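Household Tips: Good Practice for Homes With a Robot Helper
Fodeck Home Guidance Service, January 2025

The following rules apply to living rooms and kitchens in which a robot helper tidies, sorts or carries. They follow the Koppel house rules adopted in Skindevholm.

Before work begins, close bottles and stand them away from the table edge. Light packing material should be placed within easy reach, one piece at a time. Check that the bolts on the gripper are tight.
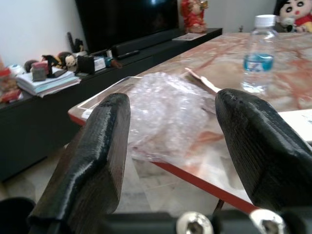 Glossy tabletops should be wiped dry, and strong lamps turned aside where glare is a problem. Keep the first run to 10 minutes. An adult must remain in the room and know where the stop button is.

Cords hanging from cabinets are to be gathered and tied. Glass and small cups should be moved to the back of the surface or put away. The waste bin should stand in open floor space, with no rug under it. Adults and children are to stay 20 inches clear of the arms while they move. Children under 13 may not give commands.
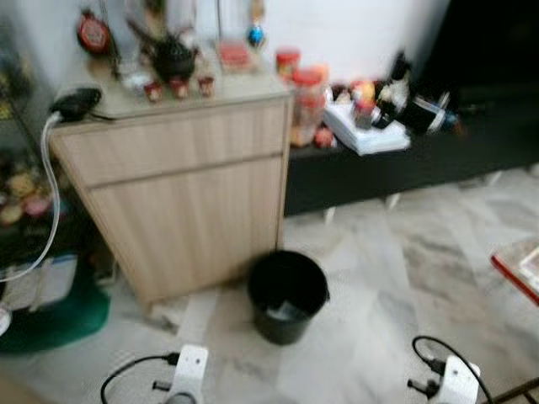

Open grippers at the bottom of the view, with the waste bin in front of the cabinet.

After each session, switch the robot off before cleaning the fingers with a dry cloth. Record any dropped item in the household log. Questions on these rules may be sent to Aigars Grigaitė at the Skindevholm office.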